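Jerkska Hand-Held Gripper, second version

Products > Data collection tools > Hand-held grippers

Built by Rustthorpe
Page updated 8/22/22

We have been using the Jerkska every working day in our own lab, and we are very happy to finally have a proper page for it! It is a two-finger gripper that you hold and squeeze yourself, with a camera mounted so that it looks out over the fingers. You do the task by hand, the camera records it, and the recording becomes training data for a robot arm carrying the same fingers and the same camera. The arm can stay in its corner, switched off, while you collect.

The first version came out of our study on cloth folding and small-object pickup, and a good part of this page is about what we learned there. If you only want the parts list, scroll down.

What is in the kit

Gripper body with trigger handle, assembled
Two dark plastic fingers with screw holes for attachments
Rubbery contact pads, fitted, plus 6 spares
Camera mount and lens cover
Hex keys and a strip of thread tape
Printed calibration card
Access to the Dimaculangan recording software

The camera is sold separately. Quite a few labs already own one they like, and the mount has slotted holes, so most small action cameras will go on with a bit of fiddling.

Fingers and pads

The fingers are blocks with slanted top faces, and the pads sit on the inner faces, opposite each other. We tried harder pads early on. They looked great and lasted forever, but thin fabric slid straight out of them. The current material is softer and has a fine grain to it, and on T-shirts and dishcloths it was such a relief to use!

Soft pads wear. They pick up scuffs and specks, and an edge can begin to lift from the finger. Scuffs have made no difference that we could measure. A lifted edge is worth keeping an eye on, and if it catches on fabric, swap the pad. Peel the old one off, clean the plastic with alcohol, let it dry, and press the new one on for a full minute.

The joints run in bushings set into the plastic arms. Please don't oil them. Oil gets onto the pads sooner or later and then you are cleaning everything.

How we use it in the method

Our approach is called Fonside, after the building where we started. A policy is trained on what the camera sees near the fingers, together with the width of the grip and the motion of the hand between one moment and the next. There is no map of the table and no fixed camera overhead. Because the view from the tool and the view from the arm match closely, we can record at a kitchen table and run the result on the arm in the lab.

For the folding study we recorded 200 demonstrations of a single fold on a knit cloth, spread over 3 different tables. Then we recorded another 200 of what we call approaches: the gripper starts open, away from the cloth, and travels toward it. Those sound dull, and they were dull to record, but they are my favorite part of the whole project. Without them the policy was fine once it was near the cloth and hopeless when it started far away. It would close on bare table and stay there.

With the approaches mixed in, that habit mostly went away. The arm now tends to keep its fingers open and move toward the cloth, even when only a bit of it shows in a corner of the view. Pale, shiny tabletops are still the hardest surface for us. Bright light flattens out the grain, and the motion tracking has less to hold on to. Turning the lamp away or closing a blind helped more than any change we made to the software.

A typical starting view for an approach has the fingers open over clear wood, with a folded gray cloth just coming in at the upper right.

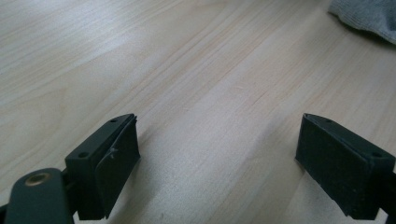 Recording your first session

1. Check that both fingers show in the bottom of the camera view. If you see only one, loosen the mount and turn it a little.

2. Open and close the gripper fully a few times with the recorder running. Dimaculangan uses this to work out the grip width.

3. Film the calibration card slowly, from near and from far.

4. Record your demonstrations. Move at a calm, steady speed - slower than feels natural at first.

5. Repeat step 2 at the end, so you can tell if anything shifted during the session.

Known limits

The gripper is made for light household items. It is not a good match for heavy tools or anything hot. Very thin sheets, such as a single paper napkin on a hard table, are hit and miss.

Left-handed use works, but the trigger lock is on the wrong side for it. A mirrored handle is on the bench now and we hope to have it ready in September.

Fingers from the first version do not fit this body. The pads do, so keep any you have left over.

Spare parts

Pads, fingers, bushings and trigger springs can be ordered one at a time. Put the version number in your order note - it is printed on the inside of the handle.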